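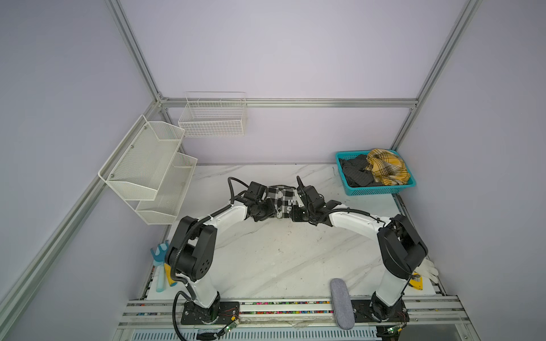 旧报纸怎么变得能查:Drendum 项目的做法
讲稿备注
2026/6/28
时长 20 分钟,提问另算

开场

先说清楚讲什么。Drendum 是给《Grisum 周报》做的扫描和索引项目,底本是现存的 2320 期报纸。今天主要讲索引,扫描只讲和索引有关的部分。纸张修复不讲,有人问就请会后单独聊。

问一下在座有没有做过地方报纸的。如果多数人做过,下一页的背景可以跳着讲。

背景:一份小报

Grisum 是个小镇,周报登的主要是镇上的事:集市行情、学校通知、婚丧启事、失物招领、河水水位、剧院节目单。全国新闻也有,多半转自别的报纸,研究者在别处能查到。

来查这份报纸的人,要找的基本是前一类内容。查家里长辈哪一年结的婚,查某家铺子什么时候搬走,查一座桥修了多久。这些内容字小,篇幅短,常常挤在末版,也没有标题。

这一点要讲慢一些,后面几个决定都跟它有关。

底本从哪里来

报纸原来分存两处。一处是报社自己的合订本,报社停业以后归了镇图书馆。另一处在 Drorkine 的旧仓库,是零散的单张,用麻绳捆着,按年份大致分开,年份里面没有顺序。

合订本装订得紧,靠近书脊的一栏有时看不全。散页没有这个问题,但是缺角、缺页比较多。两边对照着用,合订本缺字的地方去找散页,散页缺的版再回合订本里找。

讲一下对照表。表里每期一行,记刊期、版数、用的是哪一处的底本、哪几版是替换过的。替换过的版一定要记。读者看到同一期里纸色不一样,会来问。

刊期本身也有错。报头上的期号印重过,也跳过。我们的做法是文件按出版日期命名,期号照报头原样录在另一栏,错了也不改,在备注里说明。

扫描:只讲分辨率

用的是 300 dpi,灰度。这个数字会有人问。

末版的小字在 300 dpi 下能认,再高的话文件变大,识别结果在我们的试样上没有看出改善。试样挑的是最难认的几种版面:油墨洇开的、背面透字的、折痕压在字上的。各位手里的报纸不一样,请用自己最差的版面去试,别用最好的。

灰度和黑白的问题:黑白文件小,但是透字的页面一转黑白,背面的字就和正面的字混在一起,后期没有办法分。灰度留着,以后有更好的处理办法还能重做。

如果时间紧,这一页讲到这里就翻。

文字识别:能信到什么程度

用的软件是 Adeleke。版面切分是它最费我们工夫的地方。老报纸栏与栏之间只有一条细线,有的年份连细线也没有,软件会把左栏的半行接到右栏的半行上去。单看每个字都对,连起来是两条不相干的消息。

举例子,念一遍:“本镇东街某宅出售母牛一头,将于礼拜堂举行婚礼。”念完停一下,听众一般会笑。然后说这类错误在全文检索里查不出来,关键词都在,搜得到,只是搜到的是假句子。

所以切分由人来看。识别之前先在页面上检查栏框,不对的拖一下。每页花的时间不长,总量很大。校字反而放到后面,而且不全校。

不全校,选什么校

正文不校。标题校,启事校,人名地名校。

解释一下取舍。长文章里错几个字,读者照样搜得到,因为同一个词在文中会出现好几次。启事只有两三行,名字只出现一次,名字错了这条启事就等于没有。

启事里的姓氏拼写很乱,同一家人在不同年份有不同写法。索引里照报纸录,另外做一张异写对照表,检索时自动带上。不要在原文里统一写法。早期我们统一过一批,后来发现其中有两家其实没有关系,只好对着图像改回去,费了不少时间。

索引的层次

分 2 层。

第一层是版块,例如启事、行情、校务、剧院、水位。每期每版都标,标得粗一点没关系。第二层是条目,只给启事、本地新闻和节目单做。行情和水位不做条目,读者要的是整栏,给他翻到那一版就够了。

有人会建议做主题词。我们试过,停了。问题在于两个人对同一条消息给的词不一样,隔几个月同一个人给的词也不一样。地名索引好一些,地方就在那里,可以核对。

地名这块多讲两句。街道改过名,旧名和现名都要能查到。镇外的农场多数没有门牌,报上只写“某某家的地”,这种先按原文录,不去猜在哪里。镇图书馆有一张老地图,上面标了一部分农场,能对上的后来补了坐标说明,对不上的空着。

空着的栏位在页面上显示为“未查明”。开始时我们什么都不显示,读者以为是网页出了问题。

检索页面

如果现场网络可用,这里演示。不可用就放截图,截图在备用页里。

演示顺序:先搜一家铺子的名字,看结果列表;点开一条,图像和文字并排;再按版块筛选,只留启事;最后按年份排。

提醒听众看结果列表里的小图。每条结果都带原版面上那几行的截图,读者扫一眼就知道是不是自己要的,不用一条一条点进去。这个功能做起来不难,识别结果里本来就有文字的位置。

搜索框默认是模糊匹配,可以关。默认开着,是考虑到正文没有校过。关掉的开关放在搜索框旁边,不要藏在高级检索里。

读者更正

页面下方有“更正这一条”的链接。点进去可以改文字,写明依据,不需要注册。

四月开放以来收到的更正,大部分是改姓氏,也有补充说明的,例如“这座磨坊后来改成了粮库”。补充说明不进正文,单独放在一栏,标明是读者提供。两类东西不能混,报纸上印的是什么就是什么。

更正提交后由项目的人对着图像看,看过才生效。积压的时候页面上写明还在排队。读者愿意等,前提是他知道东西收到了。

启事和隐私

这一页容易讨论得很长,控制时间。

年代早的启事全部公开。年代近的,涉及地址和病情的条目,图像照常,文字不进全文检索。也就是说,翻到那一版能看见,搜名字搜不出来。这是一个折中,不是所有人都满意。有家属来信要求整条撤下的,逐条处理,处理结果记在对照表里。

图书馆到馆查阅不受这个限制,原件怎么给读者看还怎么看。

各位如果要定自己的规则,建议在扫描之前定好,写下来,挂在网站上。我们是做到一半才定的,前面已经上线的部分又重新过了一遍。

版权

早期各期没有问题。后期的转载稿和署名专栏,报社停业时没有留下合同,能联系到的都联系了,联系不到的先上低分辨率图像,注明情况。广告插画也按这个办法。

法律方面的细节不在这里回答,各地规定不同,请问本单位的法务。

做得不好的地方

第一,缺期没有早点公布。我们一直想等找齐再列,后来把缺期表挂出去,马上有人写信说家里有其中几期。这张表应该第一天就挂。

第二,文件命名中途改过规则。早的一批没有版次,后来加上了,旧链接有一部分失效。现在做了跳转,还是有漏的。

第三,增刊。剧院的演出增刊和农产品展览会的增刊夹在正刊里,一开始当成正刊的后几版来编,版数就对不上。增刊应该单独给编号,再和当期正刊关联。现在改了一半。

第四,培训材料写得太晚。切栏框的做法靠口头传,不同的人对跨栏标题的处理不一样:有人把标题归到左栏,有人单独框出来。后来统一为单独框,补了带图的说明。

给准备动手的单位

从一年的报纸做起,从底本核对一直做到上线,走完整个流程再排总的计划。选的这一年最好包含一次改版,版面变化带来的麻烦能提前看到。

对照表用普通的电子表格就可以,栏目名写清楚,不要用缩写。表要有人专门管,别人改动先留言。

原始扫描文件存两份,放在不同的地点。Drendum 的一份在镇图书馆,一份在 Drorkine。每年抽一部分打开看看,确认文件没坏。

识别出来的文字连同位置信息一起存,不要只存纯文本。换软件、重做页面,都要用到位置。

提问可能涉及

问成本:不报总数,说明最花钱的是人工切栏,扫描排在后面。

问能不能用别的识别软件:可以,Adeleke 换掉也行,导出格式选通用的,带位置。

问手写批注:合订本页边有编辑的铅笔批注,图像里保留,目前没有录文字。

问能不能下载整套:单期可以在页面上下载,整套请写信到镇图书馆,寄硬盘来拷。

问下一步:先把增刊编完,再做照片说明的索引。

最后一页放检索页面地址和图书馆邮箱,停在这一页,开始提问。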